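Home | News | Downloads | Forum
2 min read | 18 shares | 3 comments

16th January - Prorkia has released version 47 of Flisent, its free audio tagging tool. The company says large libraries now load faster. Its own test used 900 files, a small pile by most users' standards, so treat the claim with care.

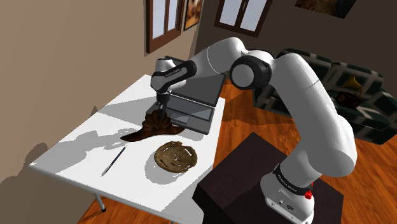

A brown hat and an open laptop on a white table, in a computer rendering.

The Privach plugin is gone from the Windows build. Prorkia promised a replacement in October and has yet to ship one. Linux users keep the old plugin - for now. Settings from earlier versions should carry over, but back them up first. We have heard "should" before.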